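How Does Marble Get Its Stripes?

Did you ever touch a marble step in an old building? It feels smooth, and often it feels cool, even in June. Marble is a stone, but it was not always marble. Before, it was another stone, and its name is limestone.

Limestone is often made from very small pieces of shells. Long ago, sea animals died and their shells fell to the bottom of the sea. More and more shells came on top, and the pieces were pressed together until they became hard.

Sometimes this limestone goes deep down into the Earth. It is very hot there, and the weight of the rock above is enormous. The limestone does not melt. Its tiny crystals grow bigger and hold each other tightly -- now it is marble!
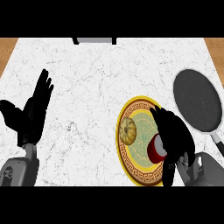
Pure marble is white. The gray, green or pink lines are called veins, and they come from other things that were mixed in the limestone, for example clay or sand. Iron can make marble red or yellow.

In the old quarry near Drostham, people cut marble in big blocks. One block can weigh almost 14 tons. A saw cuts it into flat pieces, and then they are polished until they shine. The town hall in Podivbridge has a floor from this stone, with 8 gray stars in it.

Try it at home with an adult: put 2 drops of vinegar on a piece of chalk from nature (chalk is also limestone). Look closely for small bubbles. Marble does not like vinegar or lemon juice either -- they leave dull spots, so please never test it on the kitchen counter.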